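Section 4. Living with the tidy-up arm at your desk

I wrote this part of the Drosta guide for the people who share a table with the arm, so if you're here for wiring, go back to section 2. We've been running Drosta at the Nirnthorpe office since April, and most of what follows I learned by getting it wrong first!

Before your first run

1. Do the walkthrough in the simulator. Yes, even if you're in a hurry. It loads a messy table and lets you practice calling the arm in, stopping it and sending it home, with nothing real to knock over.

2. Pick "Crowded table" from the list of scenes. The easy ones are fine for a demo, but they look like no desk I've ever worked at.

3. Drag the view until you can see the fingers and the tabletop under them. With the crowded table you'll be looking past a big leafy plant, and one leaf overlaps the gripper a little. Leave the plant where it is for now and practice finding an angle that works.

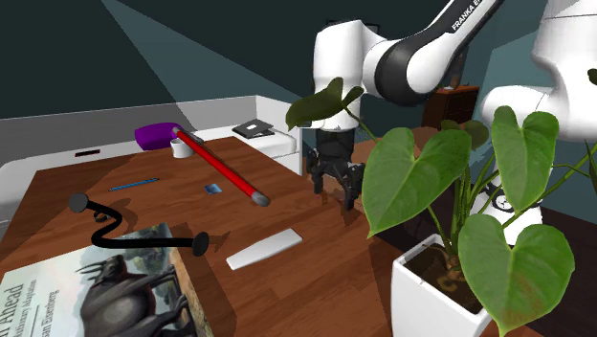
4. Click the item you want moved first. I'd start with the long red rod, then try the blue pencil, and save the gooseneck lamp for when you're feeling brave.

5. Press Pause halfway through a move, then Resume. Do this until you don't have to look for the button.

Note: The speed slider opens at 50 percent. I still work there most days (call me slow, I don't mind).

Caution: Pause holds the arm in place. It does not cut the power. Use the red stop button on the Krajčí control box before you reach under the gripper.

What changes in your day

6. Expect to put things down differently. I used to drop my mug wherever there was a gap, and now I keep it on the Beltard mat, which the arm treats as off limits.

7. Block out the evening tidy on the shared calendar. It takes 60 minutes for our row, and you can't use your desk while it's going.

8. Tell your lead if the tidy keeps moving something you need. You can mark up to 2 items per desk as "leave alone," and your lead can add more.

Note: The move log keeps the last 4,000 entries. Anyone in the office can read it, so it's the first place to look for a missing stapler.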